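**Planning for a small gripper arm in the kitchen or workshop: some tips**

Start with the cabinet and leave the catalog for later. Write down every door, drawer and shelf the arm must reach, and measure the depth too. My first list had only heights, and I had to do it again.

Ask the seller for a simulation with your own measurements. Daneshvar did one for me in February for 68 dollars, and they take this off the price if you order.
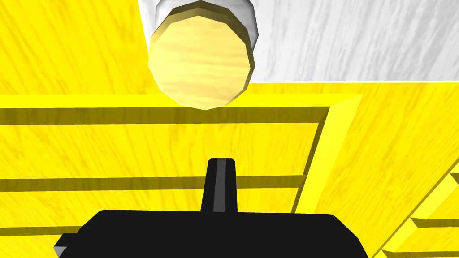 Look at the fingers before you look at the motor. A wide gripper body needs free space in front of a drawer, also when the finger itself is narrow. I keep 10 centimeters free on each side.

My budget was 1,268 dollars, divided like this:

- arm and controller (Bralix, used)
- one spare pair of fingers
- mounting plate and screws
- cable cover for the floor

Spare fingers from Curkley need 24 days to arrive, so order them together with the arm. Ask also if the warranty is valid when you buy used. With mine it was not, and I paid for one repair myself.

Manouchehr Nouri, Brirnbridge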